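Watasel Household Textiles Collection
Data card and read-me

Summary

The Watasel Household Textiles Collection documents the sorting and folding of ordinary fabric items in furnished rooms. It is maintained by the Clunbridge office of Watasel and covers clothing, bed linen, towels and soft covers. The present release holds 2,000 entries, of which 500 have been reviewed a second time for fabric color and fold type. This card was last revised on 16th July.

Contents

Each entry consists of one picture and one short record. The record gives the item group, the main color, the color of any neighboring fabric, and the state of the item at the moment recorded. Four states are in use: flat, folded, heaped and unclear. Records were written in Clunbridge and checked in Virnden against a shared word list of 54 terms.

The word list is kept small on purpose. Contributors are asked to write "dark blue" or "blue-black" and to leave out trade names for shades. Fiber content is entered only when a care label was read at intake. Where no label was read, the field stays blank.

Item groups

Clothing forms the largest group, followed by bed linen. Towels are held separately from bed linen, including bath sheets, which earlier versions filed under both. Pillow covers belong with bed linen. Cushion covers belong with soft covers. Items that cannot be placed with confidence are entered as "fabric, general" and remain there until a second reviewer agrees on a group.

Handling of dark and pale items

Dark fabrics placed beside pale ones make up a separate subset. Folds in navy and black cloth are faint and are easily missed, while creases in white cloth show as gray shading and are sometimes recorded as a second color. Reviewers should enter the pale item as white unless gray is confirmed at intake. Lint and dust are noted under surface marks and do not change the color entry.

Known limits

Patterned fabrics are few. Winter clothing is almost absent from the Virnden portion, and heavy curtains were excluded for reasons of storage. Close views often do not show enough of an item to settle its group — such entries should not be used to judge size or shape. The Şimşekoğlu linens, received on loan, are listed under their own prefix and may not be passed on to third parties.

Corrections

Comments on item groups or color terms are received by the Clunbridge office and answered in the order they arrive. Accepted changes will appear in the August release. Comments are printed after the sample entry.

Sample entry: fabric, general; dark blue-black; neighboring fabric white; state unclear.
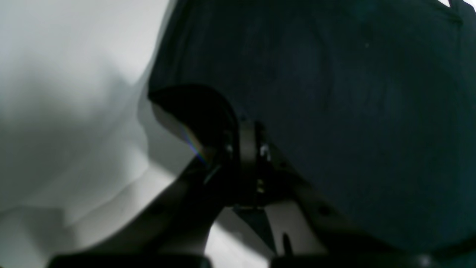 Şimşekoğlu: We would ask that "navy" be added to the word list. Our own linen records use it throughout, and changing every line to "blue-black" has caused two of our dark sheets to be filed with the black ones.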